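December, bench 2, arm "Estrella"

Wrote this up the same afternoon, before my memory had time to make me look better.

Short version for anyone skimming: Estrella stopped dead at cycle 156 of a planned 273, told us everything was fine, and then moved again four minutes later while my hand was within reach of it. No injury, no damage, one spilt tea on the other bench (mine, reflex). The cause is a cable. The cause is always a cable, and I have the notebooks to prove it.

Longer version.

The job was the sorting run for Karon: pick up a cube, carry it over to the bowl, let go, go home, repeat. Dark cubes first, then the clear ones, which the wrist camera hates. We had agreed to leave the clear ones in because Karon's own parts are see-through and it would be cheating to demonstrate on something easier. I was in favour of this. I would like that recorded, as I've spent the month since complaining about it.

Started at 10.40 after a warm-up of 5 empty cycles. Homing fine, gripper opening and closing fine, camera picture fine. Emergency stop tested at the start, as per the sheet, and it worked. Remember that bit, it matters later.

The first hundred or so cycles were dull. A few missed picks on the clear cubes, all logged, all retried. Somewhere past 120 the arm began to hesitate at the top of its move out to the table, a small hitch as if it had thought of something. I wrote "hitch?" in the margin and carried on. In the log it shows up as a drop in the frame rate from the camera, always at the same wrist angle. A more alert person would have stopped there.

At 156 it went down towards a clear cube, halted above the table with the fingers shut, and stayed put. Status on the screen: RUNNING, in green. No fault code. The motors were holding, you could hear them.

What I should have done: pressed the stop, then looked. What I did: looked, then leaned in, then moved the camera cable a little to one side to see whether it was snagged. The camera came back. So did the arm. It finished the move it had been saving up, straight down and then sideways, at full working speed, and the gripper passed my knuckles with what I will call a generous clearance and what the log says was 4 centimetres at best.

I then pressed the stop. It worked beautifully.
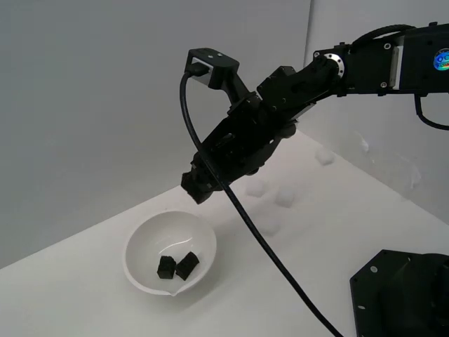 The camera lead has been the weak point since we fitted it. It leaves the housing on top of the gripper and then hangs free, with no clip anywhere between the plug and the table, and at full reach there is enough slack for the jaws to brush against it on the way down. Each time the wrist turns past a certain point the plug gets a sideways tug. Do that often enough and the contact gets tired. I unplugged it, plugged it back in and wiggled it with the motors off: picture drops out every time when the plug is pushed towards the fingers, never when it is pushed away. I repeated this until I was bored. It is not subtle.

So the hardware half is easy. The software half is the one that annoys me.

The control program, which is the Stiduno package with our own bits bolted on, waits for a fresh camera frame before each downward move. Sensible. When no frame comes, it waits. Also sensible, up to a point. But it waits for ever, it doesn't count this as a fault, and when a frame does arrive it carries on from where it was as if no time had gone by. So a dead camera looks exactly like a patient robot. I went through the settings and there is a timeout, in our own part of the code, set to zero. Zero means "no limit". The comment beside it says "temporary". The comment is mine and it's from the spring.

The other thing I checked was the light curtain, since it should have cut the motors the moment I leaned in. It was in setup mode. The key was in the key switch, turned to setup, where I had left it after putting the cubes out by hand. There is an amber lamp for this. The amber lamp is behind the monitor. I have moved the monitor.

Done today:

Power off, tag on the switch, run abandoned at 156. The figures up to there are usable if you leave out everything after 120, so I'd leave out everything after 120.

Timeout set to 5 seconds. After that it drops to a proper fault, motors held, and needs a person to press reset at the panel. Tried it with the lead pulled out: faults as it should. Plugged the lead back in: stays faulted, doesn't move. Tried it again from three other arm positions, same result.

Key for the setup mode is now on the same ring as the key to the bench cupboard, so it can't be left in the switch by anyone who wants a screwdriver.

Report sent to the Lumonham office on the near-miss form. The form asks whether the operator was "suitably trained". I ticked yes. I gave the training.

Not done yet:

New lead. The present one is going in the bin and not in the drawer of leads that are probably all right. I want one with a plug that screws in, if such a thing exists for this camera, and if it doesn't I'll make a bracket to hold the plug from behind.

Two clips on the wrist and one on the upper arm, with a proper loop at the joint. Try the loop by hand through the whole range before powering up. Last time we fixed it tight and it pulled the plug clean out on the first full turn, which is how we came to have it flapping about in the first place.

Find out whether the other arm has the same zero in its settings. It was copied across from this one, so I can guess. Please don't run it until I've looked.

Ask Karon whether they'd accept the run in two halves. They'll say yes and then send a long message about it.

One open question. The hitch after 120 was visible in the log well before the halt, and a simple check on frame rate would have caught it. I could add a warning, but we have a lot of warnings already and I know what I do with them. Leaning towards making it a stop as well. If you have a view, write it in the margin, in something other than pencil.

Bench 2 is off limits until the tag comes down. The tea has been mopped up.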